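Hand pose tracking with marker cubes - project report, draft 2
Venla Mustonen and Biljana Gashi, Stojanovska lab course

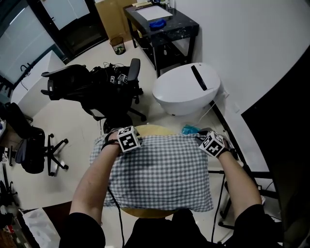 Why use marker cubes when there are hand trackers that need nothing on the hand?
Cubes give a full 6D wrist pose from one camera, and the error is easy to check. The bare hand tracker we tried first lost the fingers whenever they went behind cloth, and the wrist estimate went with them.

Goal
Software that turns head camera video plus cube detections into wrist trajectories a two-arm robot can replay. Task family is soft household stuff: pillows, towels, a bag. The picture is a pillow take, one cube on the back of each hand. We wrote the perception and the filtering. Planner is the existing Ineneo one, we only feed it.

Pipeline
1. Detect markers per image, drop anything too small or too slanted.
2. Solve one pose per cube from all visible faces together. Solving per face and averaging was worse, don't do that.
3. Cube to wrist offset from a short calibration clip at the start of each session.
4. Smooth, fill short gaps, export.

Step 2 took most of July. With only one face visible the solver has two answers and flips between them, so the wrist seems to snap over. Fix: keep both candidates and pick the one closest to the predicted pose. Simple, should of done it first.

Data
547 clips recorded at Lulturberg, 400 used for tuning, the rest held back. Biljana labeled the bad segments by hand in a viewer she wrote (code in the repo under tools, a bit messy).

Results
Before the fix 26 of the held back clips had at least one flip. After, 2. Both of those start with a single face in view, so there is no earlier pose to predict from. We could run the filter backward from later in the clip, not done yet.

Gap filling is okay for short gaps. For long ones the spline swings wide and the planner rejects the path, so long gaps are now cut and the clip is split. Loses data but the replay doesnt jerk.

Problems
- Timestamps. Camera and logger clocks drifted, we corrected with one linear fit per session. Probably hides smaller errors.
- Calibration depends on the strap staying put. No check for slip yet - Venla has a half finished one comparing start and end of session.
- Fingers are not tracked at all. Grip open/close is labeled by hand for now.

Left to do
Backward pass, slip check, replay on the second arm pair at Gastholm. Config files need cleaning up before anyone else runs this. Plots go in the appendix once the axis labels are fixed.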